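Lirum two-door toy cabinet

Product family: Citeo play storage
Color: gray and white
Use: tabletop, indoor

The Lirum is a small cabinet for play corners, waiting areas and child care rooms. It stands on a table and opens at the front with two hinged doors. A shelf runs across the inside and splits the space into an upper and a lower compartment. A carrying handle is fitted on top.

Doors and hinges

Both doors swing outward. They hang on metal hinges and can be opened independently. Each door has a black handle. Leave free space in front of the cabinet equal to the full swing of the doors, and more if two children will use it at once. Hinge screws should be checked at installation and every 3 months after that. Tighten by hand only. A power driver will strip the holes in the panel.

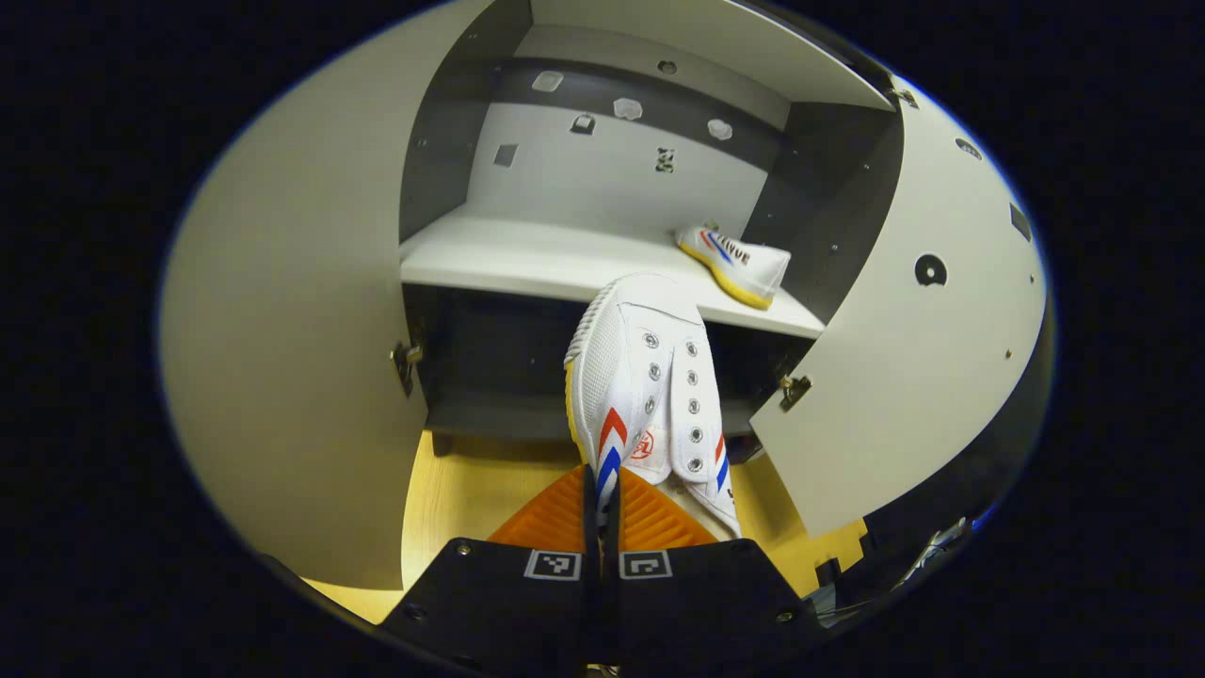
Shelf

The shelf is white and sits level across the full width. Load it evenly. Single shoes, play food, small blocks and soft toys are suitable contents. Glass, liquids and anything with a plug are outside the intended use. Items longer than the shelf is deep should go in the lower compartment, lying flat, so that the doors close without pressure on the hinges.

Placement

Set the cabinet on a flat, dry tabletop. Keep it clear of radiators and direct sun, both of which can warp light panels over time. Remove all contents before lifting. The top handle is rated for the empty cabinet only. Stacking one Lirum on another is not approved, with or without the Ambaye mat.
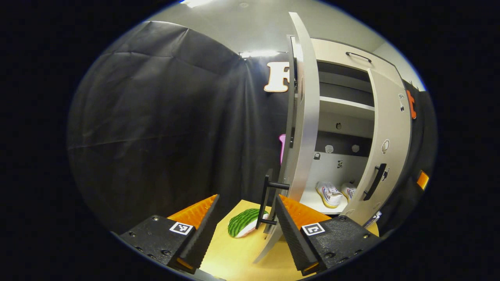 Lirum with both doors open; toy watermelon slice on the tabletop.

Cleaning

Wipe with a damp cloth and a mild soap solution, then dry. No solvents, bleach or scouring pads. Stickers may be applied to the outer faces of the doors. Keep them off the hinges and door edges. To remove one, warm the adhesive with a damp cloth and lift from a corner. Adhesive residue is not covered by the warranty.

Ordering

Supplied from the Tustdale warehouse in cartons of one. Stock on hand is 800 units, with a further 2,000 due in September. Orders of up to 100 units ship from stock. Larger orders are quoted separately and may ship in parts.

Spare parts
Hinge with screws
Door handle, black
Top handle
Shelf, white

Quote the product family and the part name on all spare part orders.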